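Section 4: Setting up the listening room playlist and getting your CDs into it
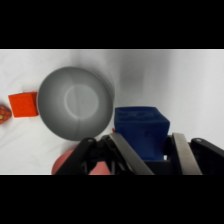

If you've come straight from Section 3 you'll already have Pevlow installed and your speakers talking to it. Good, leave it all running. I'm going to take you through copying your discs across the way I did mine, which was slow at first and then got quite pleasant (I'd forgotten I owned so much accordion music).

I had 143 albums to get through. You may have fewer, you may have a wall of them. Do a small batch first, and please start with something you don't love.

Copying a disc

1. Open Pevlow and click Library, then Add from Disc.

2. Put the CD in and wait for the track list. Some older drives take ages and make a noise like a coffee grinder. Mine does and it's fine.

3. Check the artist and album names before you go any further. Compilations are the worst for this! My Olari dance band collection came up with a different artist for every track and got scattered all over the library. Tick Compilation and it stays in one piece.

4. Pick your format. I use the lossless setting for everything. The small setting is all right for spoken word.

5. Click Copy and go and do something else.

Note: If the track list comes up blank, you've probably got a small-label or home-pressed disc. Type the names in from the booklet. I did this for all of the Briltbridge live sets and it was a dull evening, but you only do it once.

Caution: Don't eject the disc with the button on the drive while it's copying. Use the one in Pevlow. I lost half a Iordache album that way and had to start it again from track one.

Fixing the gaps on live albums

Live records and long suites often have tracks that run into each other, and by default Pevlow puts a little silence between them. Drives me up the wall.

6. Right-click the album and choose Playback.

7. Set Gap to 0. The number is in milliseconds, and it comes set to 900, nearly a full second of nothing in the middle of somebody's solo.

8. Play the last few seconds of a track and listen to the join. If there's still a click, turn on Smooth Joins as well.

Levelling the volume

9. Go to Settings, then Sound, and turn on Match Loudness.

10. Choose By Album. If you choose By Track, the quiet song that's meant to be quiet gets pushed up to the same level as the big finish.

11. Let it scan. My library took roughly 60 minutes, and you can keep listening while it works.

Caution: Turn your amplifier down before you play anything after the scan. Some of my older discs came out a good deal louder than I was used to, and the cat left the room.

Once that's done, make a new playlist, drag a few albums in and save it. Section 5 covers sending it to a second room.

Last updated 9 April 2018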